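控制板装配工位项目进展报告

提交对象：Weniditz 项目资助办公室
报告人：Noel Talavera
报告期：至12月

一、本期工作概况

本期主要完成三件事：装配工位的布置，控制板来料检查流程的试行，以及首批板卡的登记。资助计划中列出的板卡总数为200块，全部由 Pitex 供货，已到齐并入库。工位设在 Gough 楼一层，使用白色桌面的工作台，板卡放在白色塑料盒上操作，不直接接触桌面。

入库时按箱登记，每箱单独编号，箱号与板卡序号对应。登记表由 Tyson Fraser 维护，每天下午5点前更新一次。前期表格里箱号和序号分在两个文件中，查找费时，本期已合并为一个文件。

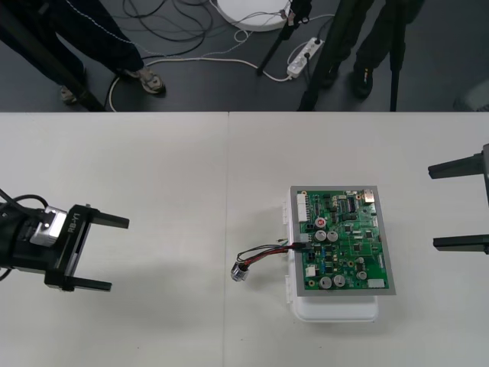 工位的使用时间目前定为上午装配、下午检查。两项工作共用一张台面，换班时需要清理线缆和工具，每次占用8分钟。这段时间已计入工时，没有另行申报。

二、来料检查

检查分目视和通电两步。目视检查看焊点、引脚和丝印，重点是几颗四面出脚的方形芯片及其旁边的晶振。引脚间距小，连锡不易发现，因此要求检查人员在固定光源下逐边查看，查完一颗再看下一颗，不跳着看。

丝印位号与图纸核对时，以图纸最新版为准。旧版图纸已从工位收回，避免混用。检查记录只写位号和现象，不写原因判断，原因由维修人员另行填写。
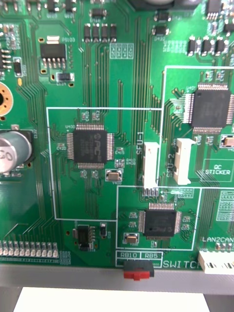
连接器的检查单独列为一项。板上标有 SFU-1 和 SFU-2 的两个白色连接器外形相近，接线时容易插错，操作卡上已加注对应的线束编号，两条线束也改用不同颜色的套管。板上另留有贴质检标签的位置，标签统一在通电检查合格后粘贴，目视检查阶段不贴。

目视检查发现有问题的板卡放入隔离箱，附记录单，由 Tyson Fraser 统一交维修。到本期末，隔离箱内有4块待处理，问题为引脚轻微弯曲和丝印不清。丝印不清不影响使用，是否接收需与供货方确认，已发函，尚未收到答复。

三、通电检查

通电检查使用 Valtitard 测试台。测试台已安装，校准记录齐全，但夹具的压头位置与板边金属框有干涉，需要返工。返工图纸已交加工方。在夹具返回之前，通电检查暂用手工接线方式进行，速度较慢，本期仅用于验证操作步骤，未计入产出。

操作卡中关于拨动开关的说明也作了修改。原卡只写“检查开关位置”，没有写明应处于哪一档，不同人员理解不一致。新卡要求通电前先记录红色开关的档位，再按任务单设置，断电后恢复。
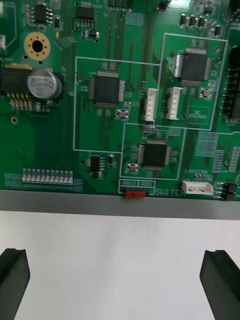 电子装配与检测组

四、经费使用

本期支出集中在测试台夹具和工位耗材，均在预算科目之内。夹具返工费用由原加工合同承担，不增加申请额度。线束套管和防静电耗材按季度采购，余量可用到下一报告期。没有科目间调剂。

五、存在的问题

夹具返回时间未定，是目前影响进度的主要因素。若下一报告期前半段仍未返回，通电检查的完成量会低于计划，届时将单独报送调整说明。

检查人员目前只有两名，一人请假时下午的检查即停。拟从装配人员中再培训一人，培训使用隔离箱内的板卡作为样件，不占用合格品。

六、下期计划

完成夹具返工和复验；与 Pitex 确认丝印不清板卡的接收标准；开始正式通电检查，并按箱号顺序推进；完成新增检查人员的培训和考核。登记表中将增加通电检查结果一栏，栏目格式在下次例会上确定后随报告附上。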